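Posted in July by Octavio Chávez

Readers wanted for a study of online rumor forums

The Brisedmont project is looking for 40 adults who read, or used to read, message boards where anonymous posters claim inside knowledge of government. We want to learn how people decide which posts to believe and what they do when a prediction fails. You don't need to have posted anything. Believers, former believers and people who just followed along are all welcome.

Taking part means one interview of up to two hours at our Hullthorpe office, then a short online diary kept for 16 days. In the interview you will read a set of old posts and talk through them with Giuliana Londoño or Wilson Betancur. We do not argue with anyone's views, and you can skip any question. 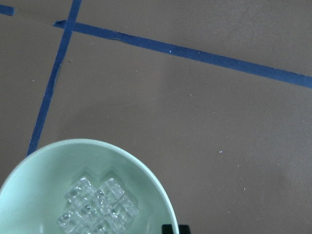
Blue tape and a pale green bowl on a brown surface.

You must be 18 or older, comfortable reading in English, and have followed at least one such board for five months or more. People who moderated a board are especially useful to us — please say so when you write.

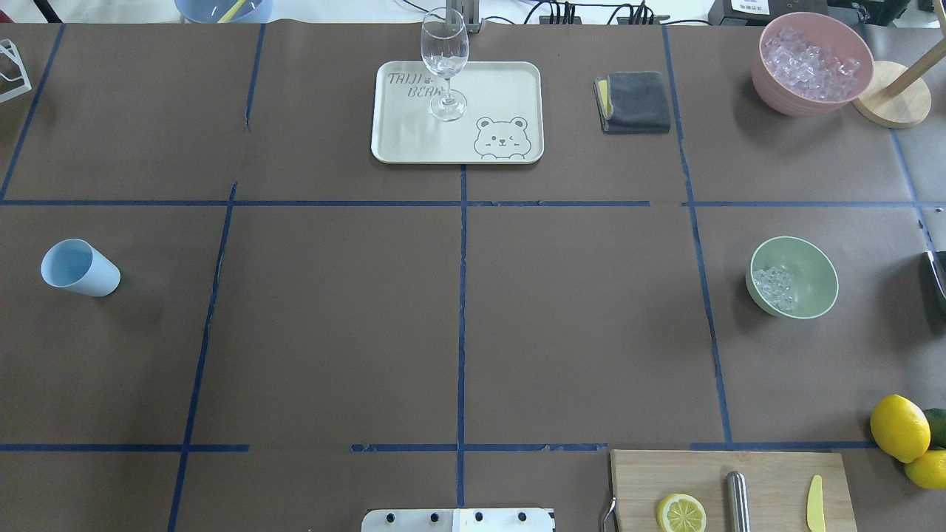 Interviews are recorded as audio only and typed up without names. The recordings are erased once the transcript has been checked. Travel within the county is paid back, and each person gets a $40 gift card after the interview and another when the diary is done.

To apply, send a few lines to Jhonatan Cusi at the Hullthorpe office. Tell us which boards you read and when you started. Evening slots begin at 5 p.m.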